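Quiet cabin for a couple near Gretitz, or is Tillent the better base?

Posted in Weekend Trips and Small Stays
Aug 1, 2021

tandem_and_tent

My wife and I have our anniversary coming up and want to spend four nights somewhere quiet. We have narrowed it down to two areas and can't settle on one.

The first is the hills above Gretitz. There are a handful of one-room cabins up there, mostly on farm land, with wood stoves and no near neighbors. The one we like best is called Jin Cabin. It has a tub on the porch and the listing says there is a stream within walking distance. The price is 177 a night with a two-night minimum. The listing also says the last part of the road is unpaved and that guests should arrive before dark.

The second is Tillent, down on the lake. We would stay at the Zorlow, a small inn with a restaurant on the ground floor. It costs a little less, breakfast is included, and we could walk to everything. My worry is that it will be full of families at that time of year and we will spend the whole trip listening to jet skis.

We have an ordinary small car with low clearance. My wife doesn't like narrow mountain roads, and I don't mind them. We both like to cook, but we don't want to cook every night. We are not big hikers. A flat walk after breakfast and then a book is about our speed.

Has anyone stayed in both places? I would like to know about the road, the noise, and whether there is anywhere to eat near the cabins. Also, does the stove in these places really heat the room, or should we pack for cold nights?

hollis_b

We have done both, the cabins twice and the lake once. I would take the cabins for what you describe, but there are things to plan for.

The road is fine in a small car if it has been dry. You leave the paved road at the old dairy and it is gravel from there. Go slowly and keep to the middle, where it is highest. There are two places where you have to back up if you meet somebody coming down. If your wife doesn't like narrow roads, the second bend will be the worst of it, and it is over quickly. After a heavy rain I would call the owner first and ask. We were told once to leave the car at the bottom and were picked up in a truck.

For food, there is nothing within walking distance. The farm at the bottom of the hill sells eggs, bread and a cheese they make themselves, and you leave the money in a tin. The nearest real restaurant is in Gretitz itself, around 30 minutes each way, and it stops serving early. We cooked two nights, drove down once, and had bread and cheese on the last evening. Buy your meat and wine before you go up.

The stove heats the room well once it gets going, but it takes a while and it will be out by morning unless one of you gets up. Bring a sweater and thick socks even in August. Blankets were provided and there were plenty of them.
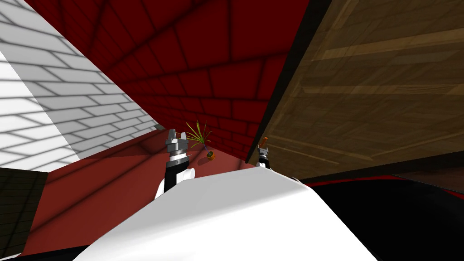
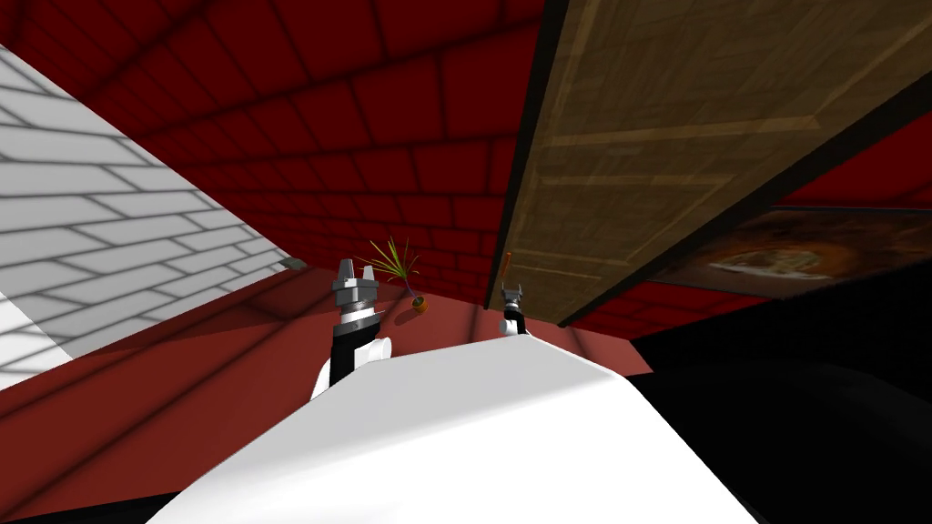
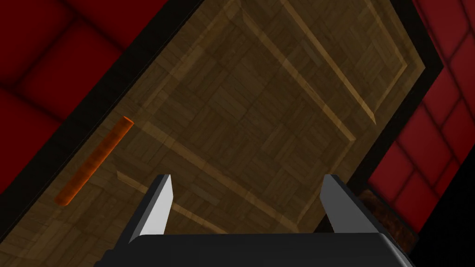 Noise was not a problem on either visit. You will hear cows, and on one side of the valley you can hear a church bell. There was no traffic after supper. The owner came by once to drop off more wood and otherwise left us alone.

A few other things I would pass on. Phone signal is poor in all of the cabins on that side of the hill, so download your maps and anything you want to read. Take a flashlight for the walk from the parking spot. The porch tubs are filled by hose and heated with their own little stove, so if you want a hot bath in the evening you need to light it in the middle of the afternoon. We didn't know that the first time and ended up sitting in lukewarm water at ten at night. Ask when you book if the wood for the tub is included. In one cabin it was and in the other we paid extra for it.

If you can move your dates so that you arrive early in the day, do that. The drive up is much easier when you can see the edges of the road.

Wenjie Cao

I have only stayed on the Tillent side, so take this as half an answer. I was at the Zorlow for 3 nights.

The front rooms look over the water and are noisy until late because people sit out on the restaurant terrace underneath. The back rooms look onto a garden and are quiet. They are also cheaper. Ask for the top floor at the back. There is no elevator, so pack light.

The jet skis are a fair worry, but they are kept to the south end of the lake and they have to stop by early evening. The path on the north shore is flat the whole way and I met very few people on it before ten in the morning. There are benches. It sounds like the kind of walk you are after.

Breakfast was good and not rushed. Dinner was all right, with a short menu that didn't change while I was there, so I would eat there once and then try the other places along the shore.

One idea is to split it. Take the cabin for two nights, which meets their minimum, and then come down to the lake for the other two. The drive between them is short enough to do before lunch. You would get the quiet and the tub first, and then you wouldn't have to cook or light anything for the rest of the trip.

pmarsh

cabins. we went in spring and liked it a lot. bring bug spray and check that there is a corkscrew, ours didn't have one

tandem_and_tent

Thanks, all. I showed my wife the part about the second bend and she says she will close her eyes. We are going to try splitting it, with the cabin first. I have written to the owner about the wood for the tub and asked the Zorlow for a back room on the top floor. If the cabin turns out to be taken on those dates we will do all four nights at the lake.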